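Chapter 4
Setting and Clearing a Small Table

By Sze-wing Peng
December 2020 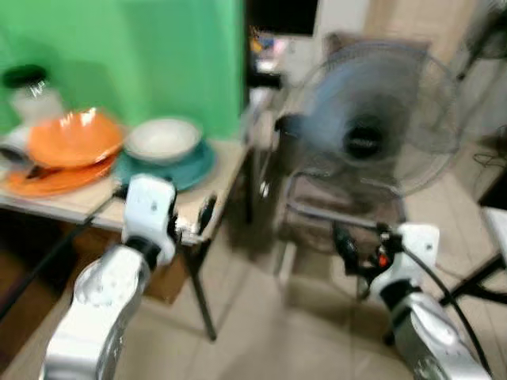
Many guides to housekeeping begin with the large dining room, where there is space for everything. Most of my students do not live with such a room. They eat at a small table, often in a place that is used also for work, for storage and for sleeping. For this reason the present chapter starts with the small table, and the banquet will wait until Chapter 9.

The first question is how much the table can hold. When I taught this course at the Nellasora training kitchen in July, I asked 23 students to lay two places on a narrow table. Most of them began with the glasses and the jars, and then there was no space left for the plates. It is easier to begin with the widest pieces. Put down the plate, set the bowl on it, and look at what remains.

A bowl that stands on its own plate is called in this book a "set." A set can be carried with two hands in one movement, and it takes no more space than the plate alone. If each person has a set in a different color, the diners know their own dishes without asking. Knives, spoons and other tools should not lie under a plate or a bowl, for the dish will rock when somebody touches it.

Jars with lids belong at the back of the table, away from the sleeves. Keep them closed until the food is served.

Clearing is done in the opposite order. Small things leave first, then the bowls, then the plates. Do not make a high stack only to save one walk to the sink. In section 4.3 we will practice this with the Plodmont method, which I have changed a little for beginners.

4.1 Before You Begin

Wipe the table and let it dry. Check that all the legs stand firmly on the floor, and move any cable or box out of the path where you will walk with dishes.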